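# Keeping the Halgate Grippers True

The training workshop at Clullham begins each morning with maintenance. Before any session is recorded, each hand-held gripper is taken from its shelf, wiped down and checked against a printed sheet that Parviz Tehrani wrote in December and has revised 4 times.

Mr. Tehrani is responsible for the upkeep of the Halgate units, which operators carry by hand to show a robot arm how a task is done. The arm learns from what the tool records, and a loose finger or a shifted camera can spoil a full day of work.

"A fault in the tool becomes a fault in the lesson," he said. "We would sooner lose an hour at the bench."

The check starts with the mounting plate. Its corner screws are tightened by hand in a crossing pattern, then marked with a line of paint so that any later movement will show. The jointed arm that holds the plate is tested next. It should stay where it is put and should not sag when the operator turns a wrist.

Vents are cleared with a soft brush. Compressed air was used in the first months, but it drove dust into the housing, and two units had to be opened and cleaned. The fingers are then closed on a steel gauge and the reading is entered in the log, which now runs to 613 entries.

Calibration follows. The printed marker panels are inspected for scratches and lifting corners, and a worn panel is replaced the same day. Erick Khaemba, who leads the recording sessions, carries out a short trial with coloured balls before he signs for the tool. They are light and round, and they roll away from a grip that closes unevenly.

Of the 89 repairs recorded to date, most concerned cables. Bahrami, the supplier of the wiring, has since provided a longer lead with a moulded sleeve at the bend. Clometti continues to supply the finger pads, and these are changed in pairs even when only one shows wear.

Mr. Khaemba's operators return each unit with a written note of anything unusual, including noises. The notes are read before the tool goes back on the shelf, and a unit with an open note is not issued again until Mr. Tehrani has initialled it. 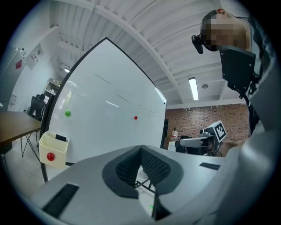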